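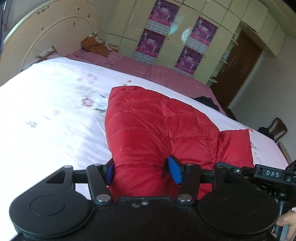 # Doudoune en duvet : comment la plier pour l'été sans l'abîmer ?

Posté le 28 novembre 2025 dans Textile et rangement

Bonjour,

J'ai une doudoune rouge matelassée, garnie en duvet, que je porte de l'automne au printemps. L'an dernier je l'ai mise en août dans une housse sous vide Plistent, et quand je l'ai ressortie le mois dernier elle était toute plate, avec des paquets de plumes dans les angles. Je l'ai remise en forme tant bien que mal.

Cette fois je voudrais m'y prendre correctement. Quand je la plie sur le lit, elle regonfle d'un côté pendant que j'appuie de l'autre, et je finis par la mettre en boule. Je n'ai pas de penderie assez haute pour la suspendre, seulement une étagère d'armoire et un bac sous le lit.

Mes questions : dans quel sens faut-il la plier, faut-il la rouler, et est-ce que la housse sous vide est vraiment à éviter ? L'étiquette indique un poids de 340 g, si cela change quelque chose.

Merci d'avance.

*Prumer*

---

**Bozsik**

Bonjour,

La housse sous vide est à réserver aux couettes synthétiques. Le duvet supporte bien une compression de quelques jours dans une valise, beaucoup moins bien plusieurs mois.

Pour le pliage, je procède comme ceci :

1. Vider les poches et fermer la glissière jusqu'en haut.
2. Poser la doudoune bien à plat sur le lit, dos vers le haut, et lisser du col vers le bas avec le plat de la main.
3. Rabattre les manches sur le dos, l'une après l'autre, en suivant les coutures horizontales.
4. Replier les deux côtés vers le milieu.
5. Remonter le bas vers le col, en deux fois si l'étagère est étroite.

Il faut appuyer doucement à chaque étape et laisser l'air sortir par les coutures. Si on va trop vite, l'air reste dans les boudins et c'est ce qui donne l'effet boule.

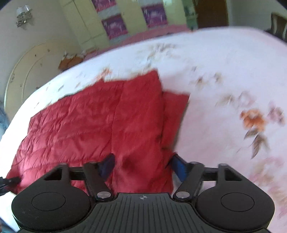 ### Faut-il laver la doudoune avant de la ranger ?

De préférence, surtout au col et aux poignets, où le gras de la peau finit par jaunir le tissu. Programme délicat à 30 degrés, peu de lessive, puis séchage complet. Une doudoune rangée encore humide à l'intérieur sentira le moisi à la sortie.

Pour le séchage, le sèche-linge à basse température avec deux balles de tennis propres fonctionne bien. Sans sèche-linge, comptez deux ou trois jours à plat en la retournant matin et soir, et en défaisant les paquets avec les doigts.

Ensuite, un sac en coton ou une vieille taie d'oreiller suffit. Sur l'étagère, ne posez rien de lourd dessus. Le bac sous le lit convient aussi s'il n'est pas rempli jusqu'au couvercle.

---

**Dredano**

Moi je roule. Je plie en deux dans la longueur, manches à l'intérieur, et je roule en partant du bas jusqu'à la capuche. Ça tient avec la capuche retournée par-dessus. Pour ceux qui n'ont pas de capuche, un ruban large pas trop serré.

Ça prend moins de place et je n'ai pas de pli marqué au milieu du dos. La mienne date de l'année 2000, le tissu est fatigué mais le duvet gonfle encore.

Pas d'avis sur le sous vide, je n'ai jamais essayé.

---

**Prumer**

Merci à vous deux. J'ai essayé le pliage à plat, en appuyant moins fort qu'avant, et elle rentre sur l'étagère. Le roulé était plus compact, mais sans capuche il se défait chez moi, même avec un ruban.

Il me reste les paquets de plumes dans deux boudins du bas. Je vais tenter les balles de tennis ce week-end.

---

**Bozsik**

Arrêtez la machine toutes les 10 minutes et secouez la doudoune en la tenant par le bas, puis par le col. Les paquets qui restent se défont à la main, en tapotant le boudin de chaque côté. Si un boudin reste vide après ça, vérifiez la couture : il arrive que le duvet soit passé dans celui d'à côté.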